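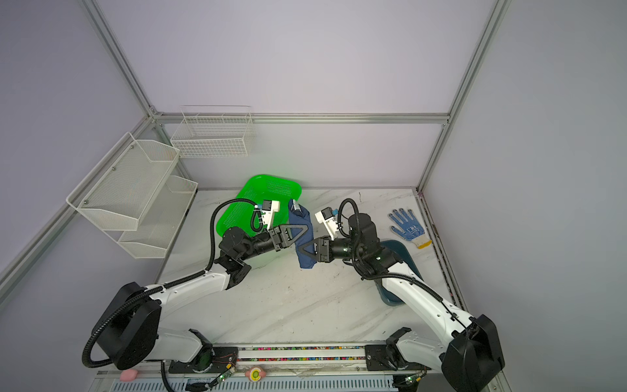 Cloremance Linen and Workroom Team, Stirkelholm site

Workroom tips: sharing the folding bench with a pair of arms
16 Nov 2023

Two arms, one dark blue piece of cloth, one grip on each side. If you work upstairs and have wondered what we've been so excited about, it's mostly moments like this one! We've been running the folding cell next to the regular benches long enough now that people have picked up habits, some good and some that had to be unlearned, and the notebook by the sink is full. So these are the tips out of the notebook, tidied up a little. Plenty of them work at home too, with no robot in the laundry room.

Before the cloth goes in

Shake everything. One hard snap, held by two corners, and then lay it down. We used to skip this with small items because a person's fingers sort out a twisted hem without thinking about it. The arms need it flat and so, frankly, does the iron.

Check pockets and pouches twice. Tissue is the worst. A paper napkin that has been through a hot wash will cover a whole load in fluff, and then somebody is standing there with a lint roller for the rest of the morning.

Close zippers, open buttons. Zippers left open chew up whatever is next to them in the drum. Buttons left fastened pull at the stitching when the cloth is spread out.

Sort by size first and color second once things are dry. This is backward from how most of us were taught (color first, always color first!), and for washing that still holds. For folding, though, a pile of the same size goes so much faster, by hand or in the cell, that we've changed the labels on all the carts.

Baskets and trays

Pick baskets with holes in the sides. Air gets through, and you can see what's left in the bottom without tipping it out. Bright colors are good for the same reason, and the green ones have become the favorite here. They're easy to find when six other people have borrowed a basket that morning.

Flat trays are for small stuff: napkins, pouches, straps, anything that slides down and hides in a deep basket. Fill them one layer deep. If you're heaping, get a second tray.

Wire shelving on the walls beats a shelf under the bench every time. You stop bending, dust falls through the mesh, and the tabletop stays free for the work. Leave a gap at the top of each basket, because an overfilled one drops its contents just when your hands are full.

Gloves

We like the knitted kind with the dotted grip for moving carts and handling the wire baskets. The dots really do hold on to slick fabric. Take them off for fine work, though; the dots catch on loose knits and you'll pull a thread without noticing.

Wash them on their own, inside out, and dry them flat. Tumble drying stiffens the dots and they start to crack. Mark the cuff with a laundry pen, or you'll end the week with three lefts.

And put them back on the hook when you stop. Gloves wander. All of ours wander.

Cleaning around the cell

The rail channel catches everything, from thread ends to little scraps you'd never know you had dropped. Stop the cell fully before you reach anywhere near it, use the switch at the bench and hang your tag, then go along with the narrow vacuum nozzle. Please don't blow it out with compressed air. That just moves the mess into the slots and around the wiring.

Wipe the tabletop with a damp cloth, barely damp, and dry it after. Sprays go on the cloth, never straight on the table. This is a good rule for any marble-look surface at home as well, where spray residue builds up into a haze you only see when the sun comes in.

Leave the small cameras on the wrists alone unless you've had the Wondale training. A thumbprint on a lens means a slow afternoon for everyone.

What has changed for us

The part I love is what it has done to the day! Before, a full folding shift meant 70 minutes standing in one spot between breaks, and by the last stretch your shoulders knew all about it. The rota now swaps people every 38 minutes between loading, mending and checking. The mending shelf, which used to be where torn things went to be forgotten, is nearly bare some mornings.

It does bring new jobs with it. Someone has to decide what suits the cell and what doesn't (fitted sheets, no, please stop trying). Someone has to look at the stacks and pull out the crooked ones. We've found that the best checkers are the people who folded by hand the longest, and they're also the ones who spot a worn seam while they're at it. Their notes go on the clipboard and get read at the shift change, so write clearly.

A few of us missed the rhythm of folding, me included. Bench 2 stays a hand bench for that reason, and anyone can sign up for it.

Odds and ends from the notebook

A strip of masking tape on the bench, marked at your folded width, gives you even stacks all day long.

Count out bundles for the Pîrvu building before you tie them. Retying 100 napkins is no fun.

Keep a damp sponge near the mending shelf for picking up thread ends.

The December rota goes up beside the cart labels. Swaps in pencil, please, and return the pencil.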